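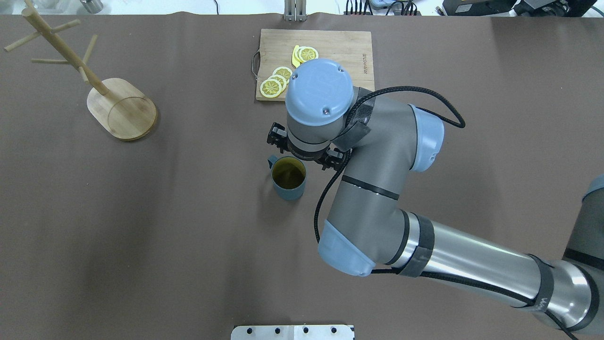

Gearóid Nic Giolla

Ticket 3126, opened 21/11/2018. Tea set from Maldonado, used at the Mullodport site. The mug tree leans once the first mug goes on, and a mug slid off twice on Monday.

1. Put a mug on the lowest peg. Leaned. Moved it to the top peg and it leaned more. 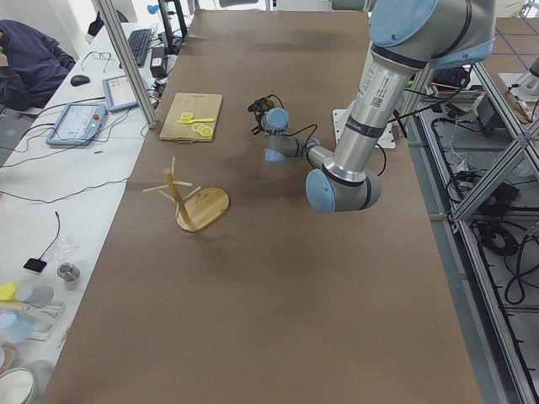
2. Weight seems to be the trouble. A filled test mug came to 300 g, and the supplier's leaflet gives 95 g per peg. The base is oval and the pegs point in different directions, so I tried mugs along the long side of the oval first — better, still not steady.

3. Asked Tirkomlow for a heavier base. They said 8 working days.

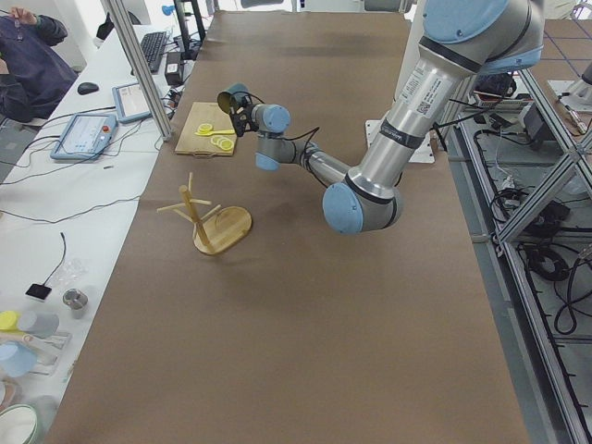
4. Tightened the post by hand, a quarter turn. Less play at the bottom. Mugs stay off the tree until the new base arrives. The board and lemon slices are fine to use.

Status: waiting on supplier.
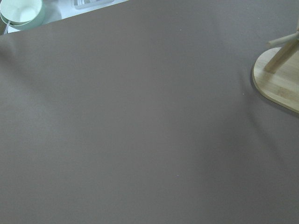 Related tickets
Mug handle too thick for peg
Replacement lemon slices, Gomalholm order
Spoon missing from tea set (closed October)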